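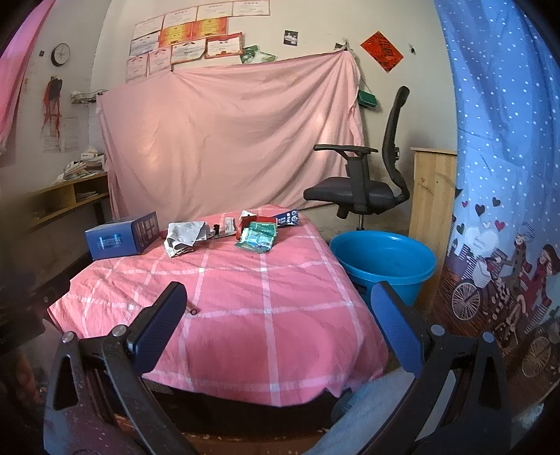
The printed local newspaper should continue to be delivered to homes, and public libraries and town governments should help pay for that delivery where subscriptions alone no longer cover it. This position is less popular than it was. Many members of our own association hold that the news has moved to the screen and that paper is a habit of the old. Yet a paper enters the household in a way that a website does not. It is left crumpled on top of a pink comforter, beside a cardboard box, and it lies there with its print showing. A reader who never meant to learn about the sewer bond may learn about it in this manner.

The Moser Valley Register was founded in 1872 and has appeared in print without a break. Its circulation on the hill routes now stands at 619 households. The publisher has proposed to end those routes in April and to offer the subscribers an electronic edition in their place. The saving is real, and we do not accuse the publisher of bad faith. Newsprint and fuel have both risen in price, and a carrier on the hill may drive over 200 miles in a week.

Our objection concerns what the routes carry. The Register prints legal notices, zoning hearings, school board minutes and the names of the dead. State law requires that certain of these notices be published in a newspaper of general circulation. If the hill households no longer receive the paper, the notices will still satisfy the statute, but the people most affected by a road closing on Stokero Ridge will be the least likely to hear of it. Dial-up service is the best that most of them can buy.

Farah Govindasamy, who served three terms on the county board, has argued that a public subsidy would make the Register timid. Her concern deserves a serious answer. Money that comes from a town can be withdrawn by a town, and editors know it. We would therefore direct any support to the carriers alone, under a fixed contract, with no payment passing through the newsroom. Benedikt Fuchs has drafted such a contract for the library district – it runs to two pages – and it sets the rate per mile for three years regardless of what the paper prints.

Some will answer that the county already mails a quarterly bulletin. The bulletin is useful. It is also written by the offices it describes, and it has never reported a missed deadline or a lost lawsuit.

The library district will take written comments on the draft contract until the close of the public hearing. We urge residents of the hill routes to submit them.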